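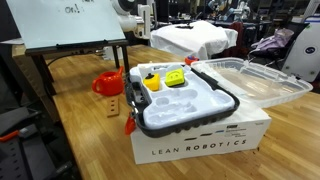

11 July 2026. Second try of the shell mobile for the children's afternoon in Sovham. Mirjam brought a new bag of shells from the beach and I sorted them by weight before lunch, the light ones for the upper ring and the heavy ones for the lower. In March we kept everything in one big bucket and half of the thin shells were broken when we needed them. An open case on top of a cardboard box is the kind of storage I want now: the children see the pieces from above and do not have to dig. I will ask Corinne Benavides if she has old cases at home.

Drilling. The 4 mm bit is too wide for the small shells, three of them split. With a pin drill turned by hand it goes slowly but well. Put the shell on a wet cloth, inside facing up, and do not press. Children under eight should get shells with the hole already made.

String. The cotton from the Brisik shop stretches. I hung 600 g on a piece of 40 cm and after one hour it was 53 mm longer, so the mobile would hang crooked by the evening. The fishing line does not stretch but the knots open again, and small fingers cannot hold it. Waxed thread is my favourite until now. Mirjam prefers the fishing line because one cannot see it. We did not agree, and we will make one of each.

Sticks. The driftwood is still salty and leaves white marks on the hands. Rinse it again and dry it in the shed, not in the sun. The hazel sticks from the garden are straighter, but the children like the ugly ones more. My own son took the worst stick of all and says it is a crocodile.

Painting: we tried it on five stones. The paint must be thick, or it runs under the stone and sticks to the newspaper. Next time old baking paper.

To do: more corks, blunt needles, a second pin drill. Ask Mirjam where she put the small pliers. The blue stones are still drying on the window sill, please do not move them.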